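**Cupboard amnesty, round 2**

The shared pantry shelves get cleared on Sunday, November 4, 2018, and anything without a name on it goes home with Wilma Yule, who is not fussy. Last time she left with 60 tea bags and a jar from Pastena that had outlived its lid.

Please check your bottles as well as your boxes. A orange one has been admired by many and claimed by no one, despite two emails. 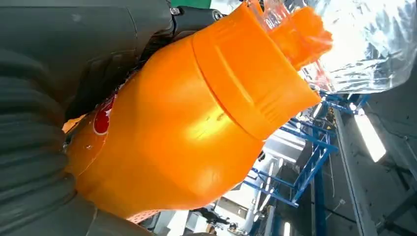
Labels, then — your name, in ink, on the front. "Mine" was tried last December and led to 10 days of bad feeling. Bags are by the door, and the Tully shelf is still off limits.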